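The Ferry Bell

The year I turned eleven my aunt bought a bell at an auction in Hirivville, and it was the best thing anyone in our family had ever done.

You have to understand that she went for chairs. We needed chairs! We had a kitchen table big enough for a wedding and my cousins were sitting on paint cans. But the chairs went early and went high, and then two men carried out this enormous green-black bell off the old river ferry, and the auctioneer couldn't get a bid. He tried a hundred. He tried fifty. My aunt put her hand up to fix her hair, or so she always told my uncle, and that was that. We drove home with the back bumper nearly scraping the road and the bell wrapped in a horse blanket, and every time we hit a pothole it said one low word to itself under there, and my aunt and I screamed with laughter all the way to the county line.

My uncle came out on the porch with a dish towel over his shoulder. He looked at the truck for a long while.

"Those are not chairs," he said.

"No," said my aunt. "Feel how cold it is, though. Put your hand on it."

He put his hand on it. I saw his face change, and I knew we were keeping the bell.

It took the whole of that fall to hang it. My uncle drew plans on the backs of feed bills. He wanted a proper frame, oak, with a wheel and a rope, the way they'd had it at the Hudec landing when he was a boy and the ferry still ran. He remembered that bell! It hadn't come back to him until he touched it, and then he couldn't stop. He remembered the ferryman letting him pull the rope once, in fog, and how the whole deck hummed up through his shoes. He remembered the mules hating it. He remembered a woman who missed the last crossing and stood on the far bank and sang at them until they turned around and came back for her, and he sang us the song, or as much as he had of it, with the post-hole digger in his hands.

The first frame leaned. The second one was so sturdy that the wheel wouldn't turn in it. For the third we got the blacksmith's old bearings, packed them with lard because we were out of grease, and up the bell went on a chain hoist, with my cousins hauling and my aunt shouting at everybody to keep their feet out from under it.

And then there was no clapper. We had honestly never looked. Three months of work, and my uncle reached up inside to check the pin and his hand just kept going.

I laughed so hard I had to lie down in the grass.
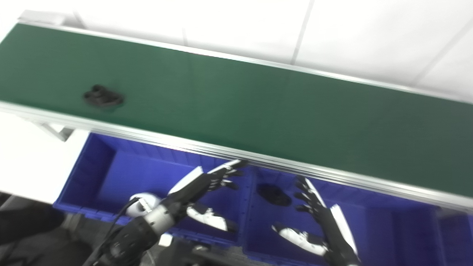
TELOLSTEAD, December

The letter came on a morning so cold that the mailbox door had frozen, and my aunt had to breathe on the hinge. It was from a man who'd run the ticket window at the ferry. He had the clapper. He'd had it for years, holding his shed door open, and he'd heard from somebody at the feed store that we had the rest. He wanted to know if we would trade.

"Trade for what?" said my uncle.

My aunt turned the page over. "He says he'd like to be the one to ring it."

Well, we could do that! We drove out to get him the same afternoon, all of us, blankets over our knees. He lived out past Sakstead at the end of a lane that was mostly ice, and he was standing at the gate already, in a tie, with the clapper in a flour sack over his shoulder like a man leaving home. He must have been close to ninety. He wouldn't let anyone carry it for him. He sat up front with the sack in his lap and talked the whole way, and every story he told had my uncle slapping the dashboard, because he'd been there, or his father had, or he'd heard it with a different ending and a bigger fish.

The singing woman was real. She'd been his wife.

"She wasn't my wife yet," he said. "I was in the ticket window. I'm the one who told them to turn the boat around."

My uncle asked him, kind of shy, if he knew the rest of the song. He knew all of it. It has 5 verses and the fourth one is filthy, and my aunt laughed until she had to take her glasses off.

It was dark when we got back. We hung the clapper by lantern light, my cousin on the ladder with a wrench in her teeth, and the neighbors came across the fields because they'd seen the lights and figured something was on fire. There must have been some 900 acres of snow between us and the river, blue in every direction, with no wind at all.

The old man took off his gloves. He wrapped the rope once around his hand and looked back at my uncle.

"You come hold it too," he said. "It kicks."

So they pulled it together, and I can't tell you what it sounded like, except that I felt it in my teeth and the dogs sat down. Snow came off the barn roof in one long sheet. Way off toward the river somebody's porch light went on, then the next one along, then another on the far bank, where the other landing used to be.

"Again!" yelled my aunt. "Do it again!"

They did it again. They did it until the lard in the bearings started to squeal, and afterward everyone came in to eat, and we hadn't got anywhere near enough chairs.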